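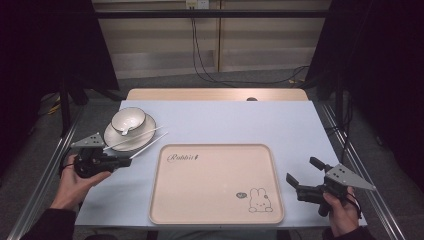

3. Shared meals and the length of stay at table

3.1 Setting and recruitment

The second strand of the study dealt with how households divide the evening meal, and in particular with how long members remain seated together once the food has been served. Earlier work on mealtimes has mostly asked whether families eat together at all, and has treated the answer as a matter of yes or no. Such a measure is easy to collect, but it hides a good deal. A household in which everyone sits down at six o'clock and has left by ten past is counted in the same way as one in which the plates are pushed aside and talk carries on for an hour.

Households were recruited in Bratley and Lodthorpe, two towns of similar size with different patterns of work. Bratley has a large number of residents who travel out each morning and return in the early evening. In Lodthorpe, shift work at the food processing plants is common, and a fair share of adults are at work when their children eat. Letters were sent through primary schools, libraries and two housing associations. A total of 445 households returned the first questionnaire, and 286 of these went on to complete the meal diary. Those who dropped out between the two stages were more likely to have a child under two, and this should be borne in mind when reading the results for younger families.

3.2 The meal diary

The diary was a printed booklet with one page for each evening. The person who had prepared or fetched the food was asked to write down the time at which the first person sat down, the time at which the last person left, and who was present between those points. Space was also given for a short note on what had been eaten and on what. The last item was added after the pilot, in which several respondents explained, without being asked, that they sat longer when the food came in shared dishes.

Figure 4. Place setting with bowl, spoon and chopsticks. Settings of this general kind were grouped under code C (small bowl, with or without saucer) in the analysis of tableware.

The codes for tableware were kept broad on purpose. Code A covered a single full plate for each person, code B a plate with one or more shared dishes, and code C a small bowl or bowls filled during the meal. Code D was used for food eaten from its wrapping or box. Two coders read every note separately and then compared their results. Where they could not agree, the evening was left out of the tableware analysis but kept in the analysis of time.

Respondents were not asked to change anything they did. The instructions stated that an evening on which no one sat down should be entered as such, and that it would be as useful to the study as any other. Even so, some respondents wrote that filling in the booklet had made them more aware of the clock, and one household in Lodthorpe reported having moved the television for the length of the study. Effects of this sort are well known in diary research and cannot be removed entirely. The first two evenings of each diary were therefore treated as practice and were not used.

3.3 Results on time at table

Households in Bratley sat down later than those in Lodthorpe and stayed longer. The difference in starting time was expected, given the hours kept by people who travel to work. The difference in length of stay was less so, and it remained when households with shift workers were taken out of the comparison. Within both towns, the presence of a visitor was linked with a longer meal, as was the presence of a grandparent, whether or not the grandparent lived in the home.

Meals lasting more than 60 minutes were uncommon in either town and fell mainly at the weekend. They were found across all income bands. The notes suggest that many were tied to an occasion — a birthday, a relative's return, the end of a school term — but a smaller group of households reported them as a matter of course. Most of these described serving food in stages, with somebody getting up to fetch a further dish.

Tableware codes followed time at table more closely than had been foreseen. Evenings under code D were the shortest, and evenings under code A came next. Codes B and C were both linked with longer meals, and the gap between them was too small to be treated as meaningful. It would be wrong to conclude that bowls or shared dishes cause people to stay in their seats. A household that expects to sit for some time may choose to serve food in this way, and both may depend on who has cooked and how much time they had to do it.

3.4 Interviews

A smaller number of households took part in interviews at home. These were carried out in the afternoon or early evening, and lasted as long as the respondents wished. The aim was to learn how people themselves explained the end of a meal. Three explanations came up often enough to be coded: that the food was finished, that a child had asked to leave, and that something else was due to start. The last was given most often in Bratley, where clubs and sports practice were named, and least often in households without children.

Several respondents spoke about rules for leaving the table that they had known as children and had not kept up. Some regretted this and others did not. One mother in Bratley said that she had been made to sit until her grandfather had finished his tea, and that she would not ask the same of her sons, "although they could do with the practice". Older respondents tended to speak of leaving the table as something that required permission, while younger parents spoke of it as something to be bargained over.

3.5 Comparison with the Khunthong and Flaldale material

The findings may be set beside those of the two earlier surveys described in section 2. The Khunthong survey used a similar diary, but recorded only the main meal of the day, which in many homes was eaten at noon. The Flaldale survey asked respondents to recall the previous week from memory. Recalled meals were longer than the diary meals reported here, and it is likely that respondents — when asked to look back — gave the length of a good evening in place of an ordinary one. For this reason the Flaldale figures are used below only to compare one group of households with another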